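I've been moving my simulation setup from the old Jornard controller to Burkeo, and this month I finally got to the part I was putting off, which is the cameras. The arms were easy. The cameras took most of my evenings.

I have one on each wrist and one wider view that takes in both arms. 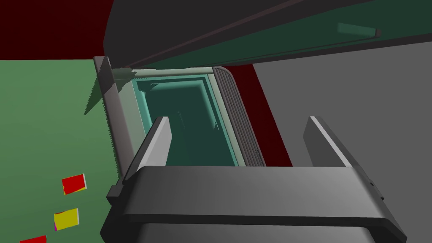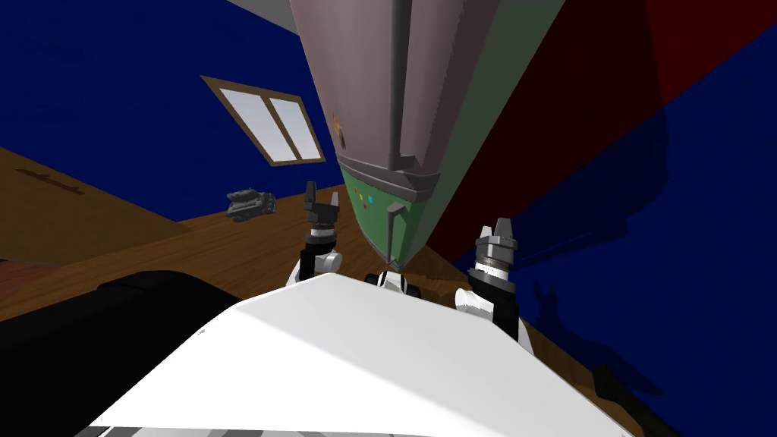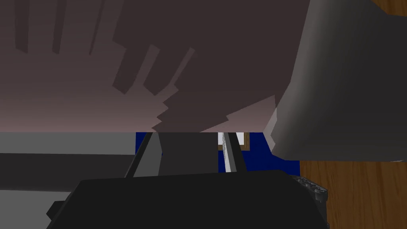

Camera placement matters more to me than resolution right now. I ran 100 reaches with the wrist views only, then another 100 with the wide view added, same start positions both times. The wide view helps with keeping the arms clear of each other, and you can see both grippers open and pointing up in it. It's not much use for small things on the floor, though. For those I want something like the first picture, where the open bin sits between the fingers and the little red and yellow blocks are off to the left. The third one is my problem case. The big gray curved part on the right takes up a lot of the picture, and the shadow across the pinkish surface is dark enough to matter if you're looking for edges.

I tried the Troncoso camera mount settings first, then Rallari. Troncoso puts the camera closer to the fingers. Rallari sits 6 centimeters further back and gives more room at the sides, but you lose some detail at the tips. I kept Rallari for now — mostly for the bins.

The controller itself has been fine. Burkeo drops a command now and then when both arms start at once, and I haven't found out why. Jornard never did that, but it was slower to load and I don't miss it.

Next I'm going to turn the shadows down and do a longer run, 800 reaches, before I touch the gripper width again.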